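Workshop Tips: Before You Let Anyone Sell You a Robot That "Learns"

I have had enough people ask me about teaching a pair of arms to sort parts off a small belt that I'm putting my notes on one page. My view hasn't changed much. Most of what gets called learning is somebody in a shop doing the same dull job over and over while a computer takes notes.

Tape your bench first. Brown paper, blue tape, a grid of squares. It costs next to nothing and it gives you a way to write down where a thing was. Without it you will put the part in the same comfortable spot every time, and your fancy system will learn that one spot and nothing else.

Keep a paper log. Ours for May shows 399 tries at picking a part and setting it down. We kept 301. The rest had a fumble by the person driving, or the part was in the wrong square, or someone forgot to hit record. Yanti Lumenta wanted to keep the fumbles in, on the theory that the machine should see mistakes. Maybe so. I'd put them in their own folder and make the software people prove it.

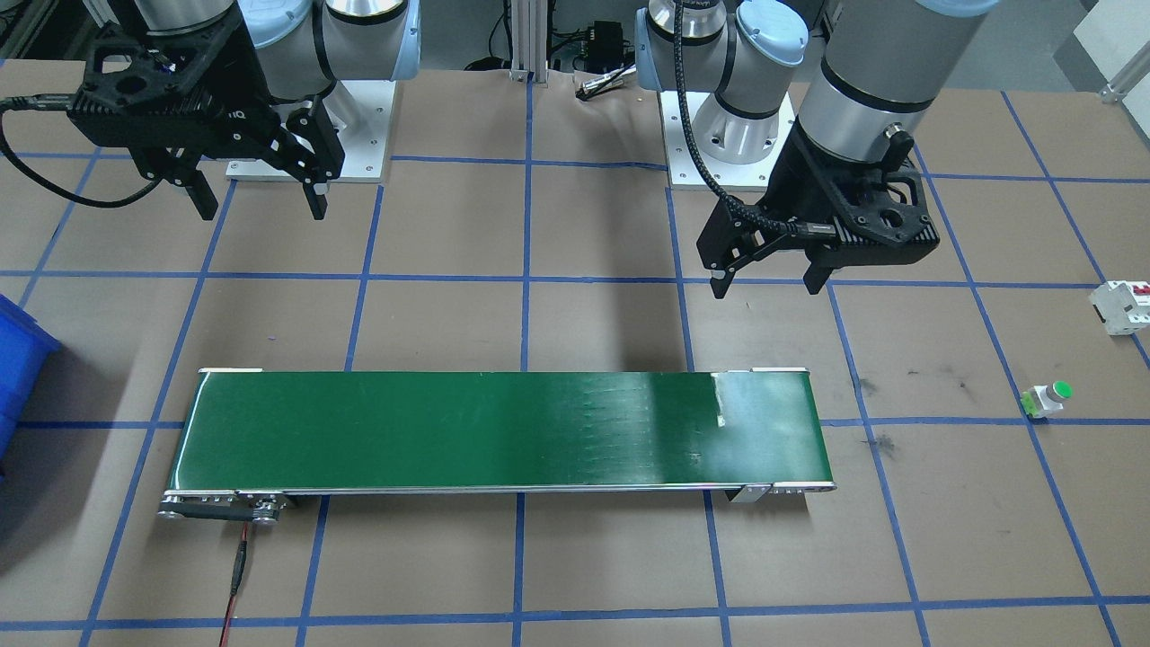 Wiring is the other thing. Give a gripper cable enough slack for the full reach of the arm, then move the arm through that reach by hand before you power anything. Keep the belt's stop button on the same side of the bench every session, and tape down the motor lead if it crosses where you lean.

Change one thing at a time. Didach tells its customers to "vary everything," and we tried that. Almost 61 tries later we couldn't say whether the trouble was the light, the part or the belt speed. Now we move the part for a whole batch, then change the speed for the next.

Wipe the belt between batches. A shiny belt throws glare, and scuffs show up in every recording. I can't tell you how much that matters to the model. The folks at Vundlow say not at all – they also said 54 examples would be plenty.

Quit when you're tired. Sloppy driving after 4 p.m. goes into the pile with everything else, and you'll spend the next morning digging it out.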